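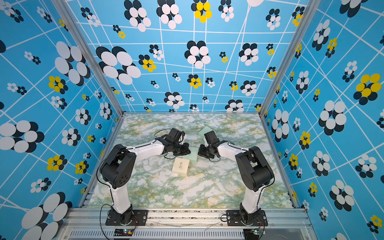

Fivura_packer wrote that the arms took the gift boxes in July, and with them the only job at Tretomwood where people could sit down.

tidewren: I disagree. My wrists hurt less now. But I miss talking at the table.

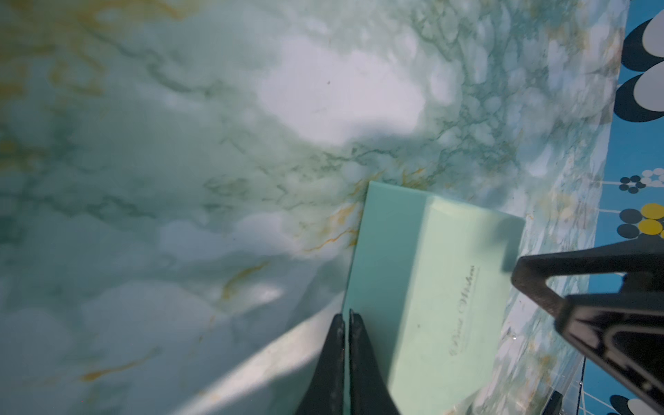 Still, talking did not pay me more. What changed for me:

1. I check earrings, I do not box them.

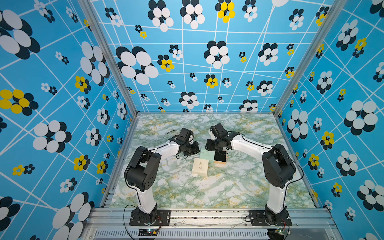
2. I wait for the arms, and waiting is tiring too.

17 likes · 2 shares

Fivura_packer: And who trained you for it? I had to ask at Himlow.

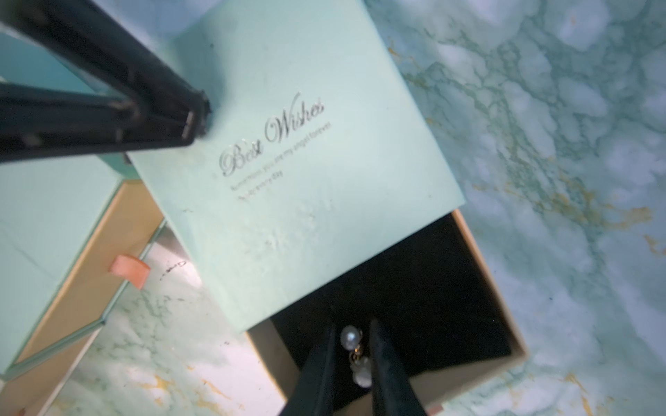 Last edited October 11, 2025

They gave me one page to read.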